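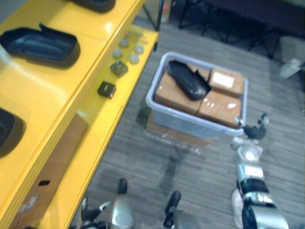 Black shells on a yellow shelf

Print | E-mail

Does the Trujillo town budget cut hit small shops?

Jaqueline Villalobos
I rent a unit in Unwood and pay 800 a year in business tax. Council says the small shop discount ends in October -- do I owe the full 2000 right away, or can I spread it out?

Sarahí Galindo
You can spread it! I asked at the front desk and they let me do 5 payments. Get the form in before the new rate starts, they're picky.

Clikineo
Taxes only go up. Vote them out.

Vevangate
Mine was three payments, so call first.

Print | E-mail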